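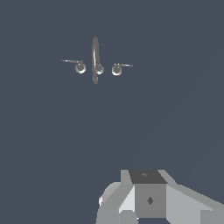 Last updated: December 17, 2023

The Woltau energy regulator has approved a new heating tariff for household customers of Prikelar. The rate rises from 282 to 312 per unit of heat from the next billing period. The supplier applied for the change in October, citing higher fuel costs at its Evden plant. 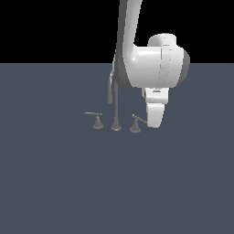

Rendered view of a small faucet set

The tariff covers some 900 metered connections. Customers in Toma remain on the existing rate under a separate supply contract.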